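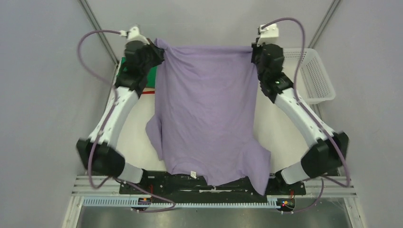 Laundry is the chore I get asked about most, so I'll start there. A shirt on a hanger is easy for a machine. A shirt out of the dryer has no fixed shape, and the arms have to find two good places to grab. With this purple top the grippers have it by the hem, neckline at the bottom, one sleeve folded against the side. From there you still need a flat surface and a plan for the sleeves.

2 min read

Next, the Dutthorpe numbers. We ran 400 garments in February and 80 needed a person to step in. Mostly sleeves. Pause here for questions.

Then the shop floor. Radwa Tahiri's crew at Vindholm sort coloured offcuts by hand and they're still faster than our arms. My answer on household chores is not yet. Thanks to Bouazza for the bench time.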